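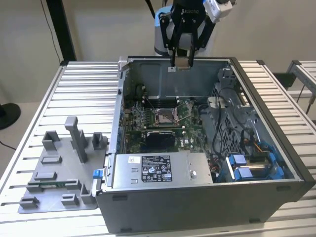
From: Vega Herrero
To: tasting-ops list
Subject: Re: [tasting-ops] Pour tickets and the second gate

Sivaprasad Thevar wrote:

> Gate numbers from last year, as asked. Total scanned entries across both
> sessions: 2,577. The east gate took most of them because the parking
> signs send people there. The line was worst in the first half hour
> of the afternoon session.
>
> Two questions before I redo the layout:
>
> 1. Are we keeping paper pour tickets, or going to the punch card that
> Lavoie quoted?
> 2. Does the auction tent stay next to the cheese tables? If it moves,
> I lose the power drop on that side and need to know by Friday.
>
> Also, Grevex wants the pallet count for glassware. I told them I did
> not have it.

Answers in order, then the glass count.

1. Punch card. The paper tickets cost less to print, but we had no way to reconcile them at the end of the night. Pourers put them in aprons, ice buckets and in one case a spit bucket. A card with 20 punches covers the general admission allowance. The patron level gets the same card in a different color with no limit, so the pourer only has to look at the color. Lavoie needs the artwork as a single-page file with the punch boxes on the outside edge. The earlier draft had them in the middle, where a hand punch does not reach.

Please note that the card is not the entry ticket. Entry is still the scanned code. The card is handed over after the wristband, never before it. Last year the west gate did it the other way around, and a few people walked in with tickets and no band, which the pourers then had to sort out.

2. The auction tent moves. It goes to the north lawn, on the Prolholm side of the path, and the cheese tables spread into the space it leaves. I checked the panel there: two circuits, one of which is shared with the stage. The auction needs lights and card readers only, so it can run on the other one. Do not let anyone plug a warming tray into it. The caterers who need heat stay along the south wall.

The silent auction closes before the live one opens. The sheets come down at 7:30 p.m. and the checkout table needs the gap to enter the bids. If the stage runs long, the live auction starts late. The silent close does not move.

Glassware: Grevex ships in cases and will not split a pallet. Their own sheet lists 100 cases to a pallet for the small tasting glass, so ask for 2 pallets and we return whatever is unopened. Opened cases are charged in full even if the glasses are clean. I would like the second pallet left wrapped behind the check-in tent until the first is down to its bottom layer.

On the gates: I would rather fix the parking signs than add scanners. If half the cars from the Darkberg lot are sent to the west gate, the two lines should come out close to even. The sign at the fork is the only one that matters. It needs to be readable from a moving car, so large arrow, one word, nothing else on it. The sponsor logos can go on the pedestrian signs past the lot.

Still open on my side:

- Water stations. The map shows one per tent row, and the rental order has fewer than that. I will compare the two and post the result.
- Dump bucket pickup. The schedule is fine for the evening, too thin for the afternoon.
- Wineries that have not sent back the county pour form. I will send you the names off list.

Please reply to the list with the revised layout, as a PDF. The link to the drawing tool did not open for several people.

Vega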